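Harnon Grusholm 60 Under-Bed Dehumidifier
Product page - Household range

Overview

The Grusholm 60 is a low-profile compressor dehumidifier for bedrooms, closets and finished basements. It is 127 mm high without casters and fits under most bed frames with a side rail clearance of 150 mm or more. Air is drawn in at the front grille and discharged at the rear, so the unit must not be placed with either short side against a wall.

The 60 replaces the Grusholm 50. Filters and drain hoses are interchangeable between the two. Tanks are not.

Where it is used

Soft goods take up moisture from room air well before it shows on walls or windows. Rugs, plush throws and bedding stored at floor level are the first to smell musty, particularly over a concrete slab. The factory setpoint of 50% relative humidity is suitable for most rooms with carpet or area rugs. Rooms with solid wood flooring should be held between 40% and 50%. Lower settings can open gaps between planks during the heating season.
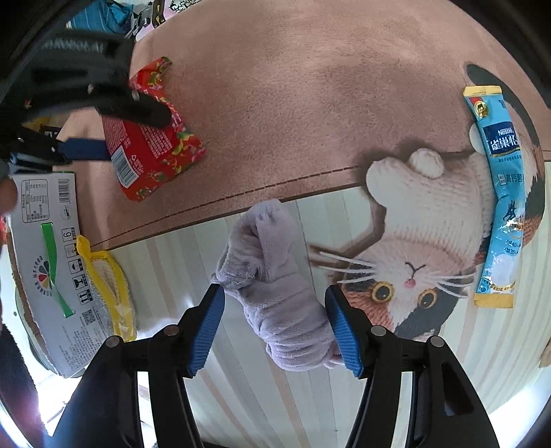 Plush cloth and short-pile rug on a light wooden floor.

Specifications

Height: 127 mm (151 mm on casters)
Width: 458 mm
Depth: 610 mm
Weight, tank empty: 14.2 kg
Airflow, high: 60 cubic feet per minute
Sound level, low fan: 27 dB(A) at 2 m
Setpoint range: 35% to 70% RH, steps of 5%
Operating temperature: 41 to 95 F
Supply: 115 V, 60 Hz, grounded outlet
Tank: 2.1 liters, front drawer
Continuous drain: 1/2 in. hose barb, rear left

The sound figure was taken on carpet with the compressor running. On a bare floor, fit the rubber feet supplied in the accessory bag. Casters are for moving the unit and should be locked or removed for overnight use.

Controls

Three buttons and a two-digit display. The display shows measured humidity while idle and the setpoint for five seconds after any button is pressed. Holding the fan button turns the display off; fault codes still light. The last setpoint is kept after a power loss. The timer is not.

Storage of dry goods

The unit can be run in a pantry or a room where packaged food is kept. Sealed pouches and snack bags are little affected by room humidity until opened. The carton around them is a different matter: corrugated board loses a large part of its stacking strength in damp air, and cartons on the bottom of a stack go first. Keep cartons off the slab and leave a gap of 2 in. between them and the wall. Do not stack anything on the dehumidifier itself. The top panel is rated for 6 kg, which covers the weight of folded bedding and little else.
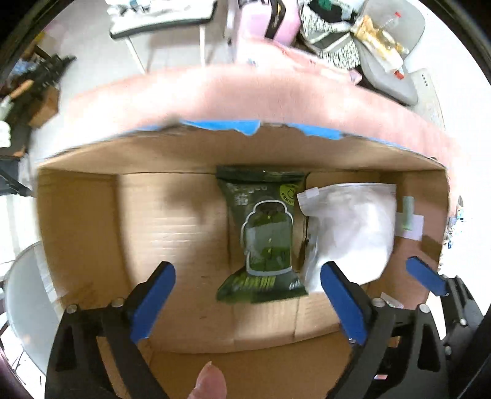
Can the Grusholm 60 drain upward into a sink?

Only with the Daltness lift pump, sold separately, which raises water up to 11 ft. Without the pump the hose must fall continuously from the barb to the drain, with no loops.

Filter and coil care

Rinse the filter every 27 days of running time, or when code F1 appears. Under a bed the filter loads faster than in open floor area - lint from sheets and blankets is the main cause. Use lukewarm water and no detergent. Let the filter dry fully before refitting it. The coil may be vacuumed with a soft brush once a year. Do not straighten bent fins with a knife.

Placement under a mattress

Leave 20 mm of free space between the top panel and the slats or box spring. Bedding that hangs to the floor on the discharge side will send the unit into short cycling and return warm air to the intake. Tuck in sheets and blankets on that side, or turn the unit so that it discharges toward the foot of the bed.

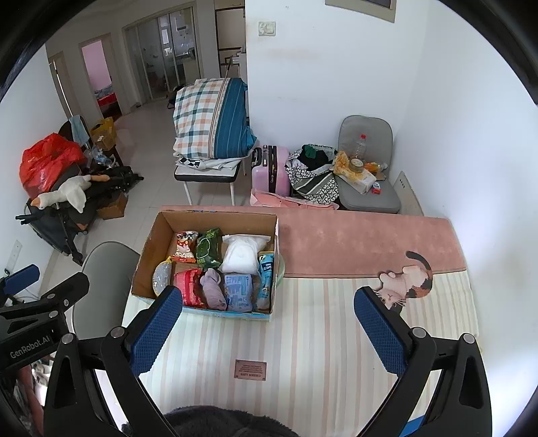 Pandey writes that the discharge grille runs warmer than expected for a bedroom unit, that a room of 130 square feet gained two degrees overnight with the door shut, and that low fan with a 55% setpoint brought this down to one.

In the box

Dehumidifier, tank, filter (fitted), four casters, four rubber feet, 6 ft drain hose, hose clamp, printed manual.

Spare parts

Filter, single: G60-458
Tank with float: G60-460
Caster set: G60-471
Daltness lift pump kit: DLP-2

Orders for parts placed before noon on Friday ship the same day.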